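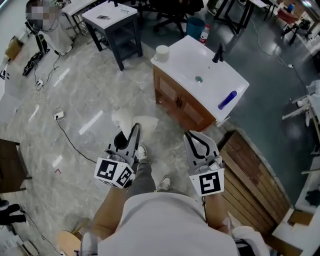

R. Thiele

Household Plumbing for Non-Plumbers
Trurnham Evening Classes, handout 14: Waste water, traps and smells

These notes go with the second half of Friday's class. The first half was on cold water supply and stop taps, and you should still have the handout for that. If you missed it, spare copies are in the tray by the door of the Brerham room.

Supply and waste

Water comes into a house under pressure and leaves it by gravity. Most of what follows comes from that difference. A supply pipe can run uphill, round corners and through awkward gaps, and the water will still come out of the tap. A waste pipe has to slope down all the way. If it sags in the middle, water sits in the dip, grease and soap settle out, and the pipe slowly closes up.

Too steep a slope also causes trouble. A fast rush of water filling a narrow pipe can pull the water out of the trap behind it. The usual advice is a gentle, steady fall with as few bends as possible. The permitted falls and lengths depend on the pipe size, and you will find them in the table at the back of the course folder.

The trap

Every basin, bath, shower and sink needs a trap. It is a bend or a small chamber that holds some water after the rest has drained away. That water is called the seal. Air from the drain can't get past it, so the smell stays in the drain.

The 2 kinds you will meet most often at a basin are the P-trap and the bottle trap. The P-trap is a plain bend of pipe. It clears itself fairly well and is easy to clean. The bottle trap is neater and takes up less room, so it is common inside cabinets and where the pipework will be on show. It collects more hair and sludge, and a kitchen sink is a poor place for one.

Toilets have the trap built into the pan. You can see the seal, which makes it the easiest one in the house to check.

How a seal is lost

Evaporation. A trap that isn't used dries out. It happens faster in warm rooms and in shallow shower traps. Running the tap for a short while puts the seal back.

Self-siphonage. The basin empties in a rush, the pipe fills from wall to wall, and the last of the water is dragged out of the trap. You usually hear a gurgle at the end.

Induced siphonage. One fitting pulls the seal from another on the same pipe. If the basin gurgles when the bath is let out, suspect this first.

Leakage. A worn washer or a badly seated joint lets the water drip away. Put dry kitchen paper under the trap overnight and look at it in the morning.

Wicking. A strand of hair or a thread of cloth hangs over the bend and draws the water down the pipe. It is rare but worth knowing when nothing else fits.

The Flumgate houses

We will use the Flumgate terrace as our worked case. The bathrooms there were added later, at the back, and the basin and the bath share one long waste pipe before it reaches the stack. The residents' complaint was a drain smell, worst in the morning, that bleach did not shift. Bleach was never likely to help, as the smell was coming past the seal and the basin itself was clean. Two changes were suggested: shorten the shared run, and fit an anti-siphon trap to the basin. Sketch the layout from the class diagram and mark where the air is drawn in before and after the changes.

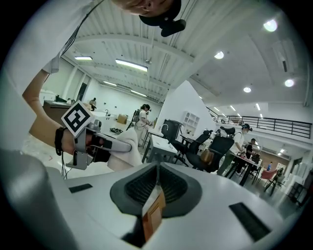 Can I fit an air admittance valve in place of an outside vent pipe?

It depends on the drain layout. The valve lets air into the pipework but doesn't let any out, so the drain must still be vented to the open air somewhere. It also has to be placed high enough and kept where it can be reached. Check with your local building control office before buying one.

Clearing a slow basin

Start at the top and work down. Lift out the plug or the pop-up waste and clear the hair from it. Try a plunger next, with a wet cloth held over the overflow – without the cloth you are only pushing air round in a loop. If that fails, put a bucket under the trap and undo it by hand. Don't pour what is in the bucket back down the basin while the trap is off. Almost 99 students out of every hundred do this once.

Take care if a chemical cleaner has already been used. It may still be sitting in the trap. Wear gloves and eye protection, and never add a second product on top of the first.

When you put the trap back, check that the washer is flat and the right way round. Hand-tight is enough for plastic nuts. Fill the basin, let it all go at once, and feel each joint with a dry finger.

For next time

Find the traps in your own home and note which type each one is. Bring the Flumgate sketch. We start with rainwater gutters and soakaways, and you will need the folder.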